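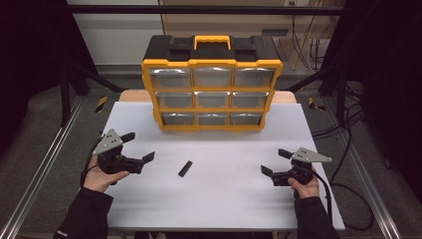

Drawer organizer task: two hand-held grippers, organizer at the back of the board.

Progress report, July
Atar planning software, Murngate site
Prepared for Kellow by Trinh Huỳnh

This was a really good month! The new segmenter is in and it splits each recorded demonstration into reach, grasp, pull and place without anyone marking the cuts by hand. We ran it over 18 demonstrations and 12 came out with every boundary where we wanted it. The other six mostly trip on the pull, where the fingers close and the wrist starts moving almost together - we have a fix half written.

Time sync between the left and right gripper streams is solved. The old drift made two-handed segments useless for training, so I'm very happy to see it gone. Abubakar, our replay viewer, now shows both tracks on one timeline and loads in 2 seconds.

Still open: small dark parts on the white board get lost by the tracker once a finger passes over them. We want to try carrying the last known pose forward until the part shows up again.

Next month: finish the pull fix, rerun all 18, and start planner tests on the small drawers. Spending is on plan and we need nothing extra from Kellow at this point.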